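Remari Burger Line Classroom Kit

Kit for school robotics classes and after-school clubs
Part number 3709
Made by Pultis

Overview

The Burger Line kit gives a student team everything on the food side of a pick-and-place project. The team supplies the arm, the gripper and the code. Students program the arm to take ingredients out of a tray and stack them in order on a board. It was written for grades 8 to 12 and fits a one-semester elective or a club that meets after school from September on.

The kit works with any tabletop arm that has a two-finger gripper and a wrist camera. Clubs entered in the Trondance student challenge can use it for practice, as the ingredient order follows the current rule sheet. Check the rule sheet for your own division before you buy extra parts.

What is in the box

Clear ingredient trays with a ribbed floor
White assembly boards with rounded corners
Play food set: patties, tomato slices, lettuce, cheese, bun halves
Printed placement mats
Student workbook, 20 lessons
Teacher guide with grading sheets
USB drive with sample camera images and label files

The arm, gripper, camera, power supply and table clamp are sold separately.

Setting up the work area

Put the arm on a flat table at least as deep as its reach. A plain white top is the easiest to work with in the early lessons, as the food colors stand out well from it. Run the arm cables off the back or side of the table and tape them down before the power goes on.

Place the assembly board first, then the tray. The two may overlap at a corner on a small table. If they do, have students record the tray height at both ends before they write any pick positions.

Loading the tray

Patties go in the row farthest from the arm and tomato slices in the near row, three of each. Fan each row from left to right so that the right-hand piece is on top. The arm picks from the right.

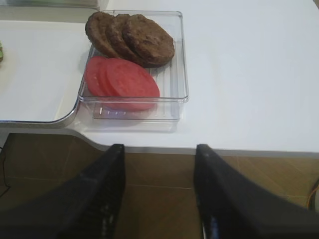
Running the first pick

Start with the top tomato slice. It has the most open face and the camera finds it without much tuning. Lower the gripper at slow speed, close to the width given in lesson 6, and lift straight up. Do not slide the slice toward the tray wall. Students should log every try, including drops, on the sheet at the back of the workbook.

Move on to patties only when the team can clear the tomato row. The patties have a rough surface and overlap more, and the edge of one is easy to mistake for the edge of the next. Lesson 9 covers this with the sample images.

Clear trays reflect overhead light along the rim. If the vision code marks the rim as an object, turn the tray a little or raise the brightness cutoff. Lesson 11 goes through both fixes.

Specifications

Grade level: 8 to 12
Team size: 2 to 4 students per arm
Lessons: 20, at 45 minutes each
Gripper type: two-finger, parallel
Camera: wrist mounted, color
Code samples: Python
Cleaning: wipe with a damp cloth, no dishwasher
Storage: box with lid, stackable

Notes from a classroom

Damián Sandoval teaches the robotics elective at Mondal High School and used the kit last year with two sections. His notes are included in the teacher guide. He has teams trade trays halfway through the semester and run their code on a tray another team loaded. Most of the code breaks the first time, and he gives the next class period to repairs. He also suggests marking the tray position on the mat in pencil before the end of each class, so the next group does not lose time on setup.

Using real food

The trays can be used with real ingredients. Keep those trays apart from the play food, wash them by hand, and throw the food out at the end of class. Sliced tomato leaves juice on the gripper fingers, so wipe them between runs. Food that has been handled by the arm should not be eaten.

Replacement parts

3709-T Ingredient tray
3709-B Assembly board
3709-F Play food set
3709-W Student workbook

Workbooks are also available as a PDF with a site license. Schools that own the older edition of the kit can order the tray and board by themselves. The old mats still fit, but the pick positions printed in the first edition workbook do not match the new tray.

Ordering

School purchase orders are accepted. Send the order with a contact name, a shipping address and the number of arms in the room, and we will confirm the number of kits before shipping.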